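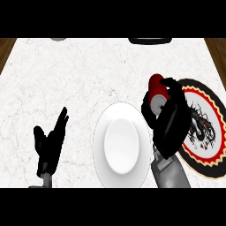
最近来问 Prillholm 双手桌面工作站的朋友多了起来，问得最多的倒还是老三样：到货以后怎么装、平时怎么养、手指不听话了找谁。客服那边一遍一遍地打字，打得手都酸了，所以我们干脆把这一页重新写了一遍，写得啰嗦一点，您泡杯茶慢慢看。（本页更新于2026年2月23日，旧版说明书里的接线图仍然可以用，其余内容请以这一页为准。）

## 这套工作站包含什么

Prillholm 是一套成对的多指机械手，左右各一只，黑色手掌和手指，下接灰色金属腕部和前臂。配套的还有 Homeo 控制盒、一根急停线、一套仿真台面文件，以及一只装着备件和工具的小盒子。桌子不在里面！每个月都有客户拆完箱来问桌子在哪儿，真是对不住，桌子得您自己准备。

仿真台面文件是不少老客户最喜欢的部分。里面有白色大理石台面、白盘子、一张画着龙的圆餐垫，还有一件红色的圆柱体，抓、举、挪都可以先在屏幕里练熟了，再让真机去动。餐垫的花纹是我们同事挑的，有人嫌它太花，也有人专门写信来夸，我们就一直留着了。

## 安装

先找一张稳当的桌子。用手推一推桌角，要是跟着晃，就先把桌脚垫好，别急着上机器。底座每边用 2 颗长螺栓固定，先用手带上几圈，等左右两边都对正了再用扳手拧紧。着急一次拧到底的话，后面校准时前臂总会偏那么一点点，查起来很烦人。

接线的顺序是：

1. 控制盒保持断电，先接急停线。
2. 接左手，再接右手，插头上的色点对准插座上的色点，推到听见“咔”一声。
3. 把线缆沿前臂背面理好，腕部那里留出一掌宽的余量，让手腕转得开。
4. 通电，等指示灯由闪烁变为常亮，再打开 Homeo 的设置页面。

第三步请多花一点耐心。我们收到的返修件里，腕部线缆被扯伤的一直不少，而且大多是刚装好时图整齐，扎带勒得太紧。

## 第一次校准

校准之前，请把台面上的杯子、手机、零食统统拿走，手指张开的时候幅度比想象中大。在设置页面里选“双手归零”，两只手会先后张开、合拢、再张开，整个过程大概要喝半杯茶的工夫，期间请不要去碰它们。

归零以后，建议先在仿真里走一遍“右手持物、左手待命”这个动作：右手握住红色圆柱体，抬离台面，左手空着竖在盘子另一侧。我们拿它当首个练习，是看中它一次能检查好几件事。手指有没有真的贴住圆柱，前臂和盘沿之间的距离够不够，左手会不会在不该动的时候跟着动，在屏幕上转一转视角就都能看明白。前臂如果离盘沿太近，把右侧底座的“外展”参数加一点，每次加一格，保存后再看。

仿真里满意了，再到真机上做同样的动作。请用一件轻的、摔了也不心疼的圆柱物，速度设为 25%，手放在急停旁边。连做 10 遍都没有滑落，就可以慢慢把速度提上去了。

## 日常保养

说是保养，其实跟照顾一把好用的菜刀差不多，用完擦一擦，隔一阵子紧一紧。

| 什么时候 | 做什么 |
|---|---|
| 每次用完 | 断电，用微潮的软布擦手掌和指节，再用干布带一遍 |
| 每周 | 检查腕部接缝处有没有碎屑，用软毛刷轻轻扫掉 |
| 每月 | 复紧底座螺栓，重新做一次“双手归零” |
| 每运行 2000 小时 | 更换指腱，润滑腕部轴承 |

酒精请不要直接喷在手上，喷到布上再擦。润滑脂只用备件盒里那一管 Kaewkla，挤米粒大小就够了，多了会从接缝往外渗，沾上灰以后反而更涩。用完了可以单独补购，一管能用很久的。

## 常见的小毛病

**有一根手指弯着伸不直。** 先看看设置页面里这根手指的目标角度，有时候只是上一个动作的姿势存了下来，点“全部张开”就好。点了没有反应，再断电，轻轻拨动指节，能拨动而且没有沙沙声的，多半是指腱松了，按下一节的办法处理。拨不动就别使劲，联系我们。

**抓东西时往下滑。** 指腹脏了是最常见的，擦干净再试。还滑的话，把握力往上调一格。请不要一口气调到顶，电机会发热，薄壁的罐子也会给捏出坑来。

**左右手动作不同步。** 检查两边的固件版本是否一致。只升级了一只手的情况我们见过很多次，把另一只也升上去，重新归零即可。

**真机和仿真对不上。** 请量一下您的桌面高度，填到“台面”那一栏里。默认值是我们自己办公室那张桌子的高度，跟您家的多半不一样呀。

## 自己更换指腱

指腱更换不难，头一回做慢一些也没关系。断电并拔下控制盒电源，用备件盒里的小六角扳手卸下手背盖板，把旧指腱从末端的卡扣里退出来，新的顺着同一条槽穿进去，卡好后先拉紧，再回松半圈。盖板上的螺丝很小，找个瓶盖装着，别问我们是怎么学到这一条的。

负责维修的 Arnulfo Puma 录过一段完整的更换视频，六月那版又补拍了拇指的部分（拇指的走线和其他手指不一样，要从掌心侧绕过来），购买后可以在账户页面里找到。

## 备件与返修

指腱、指腹贴、腕部密封圈和 Kaewkla 润滑脂都常备现货，下单时请注明左手还是右手，两边的盖板不能互换。需要返修的机器由 Trornton 服务点接收，寄之前麻烦您做三件事：导出一份设置文件，把手指全部张开后再断电，用原来的泡沫托装箱。泡沫托扔掉了也不要紧，写信来，我们给您寄一副新的。

来信请附上控制盒底部的序列号，再用几句话讲讲毛病是什么时候开始的、当时在做什么动作。写长一点没关系，我们都会从头看到尾。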